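# Butura - Datensatz zu Briefmarken-Automaten

Lesezeit: 2 Minuten

Butura enthält 1752 Einträge zu Automatenmarken aus Skendside und Umgebung, davon 672 mit Angabe des Druckertyps. Stand: 25. April 2019.

## Inhalt

- `marken.csv` - Wertstufe, Motiv, Ausgabetag
- `automaten.csv` - 22 Standorte mit Gerätenummer

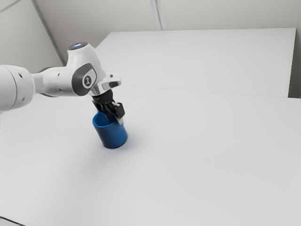
Greifer am blauen Becher

## Felder

`wert` steht in Pence, ohne Komma. Fehlt der Ausgabetag, bleibt das Feld leer - bitte keine Null eintragen.
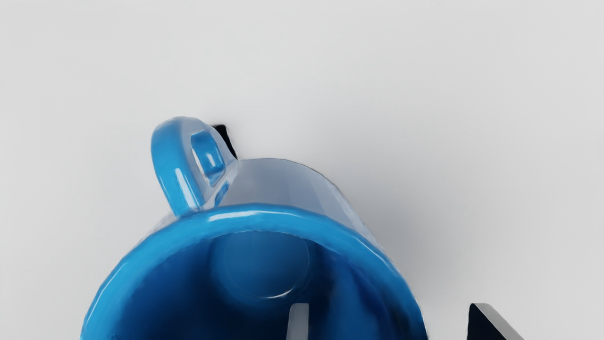

Blauer Becher, Blick von oben

## Bekannte Lücken

Bei 160 Einträgen ist das Papier nicht bestimmt. Die Februar-Ausgabe der Reihe Achari fehlt noch ganz.

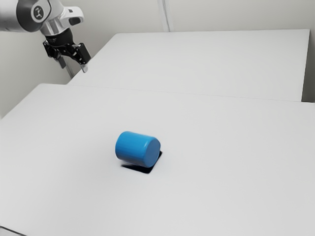
Blauer Zylinder, liegend, und Roboterarm

## Nutzung

Weitergabe mit Nennung von Sastex. Korrekturen bitte als Zeile im CSV-Format.

Kommentare

markensammler_k: Automat 14 druckt seit Februar anders, bitte prüfen.
tinte: Kommt Achari noch dazu?
postler: Danke, Import lief ohne Fehler.

Ähnliche Einträge

- Sastex: Stempelverzeichnis
- Skendside: Postfilialen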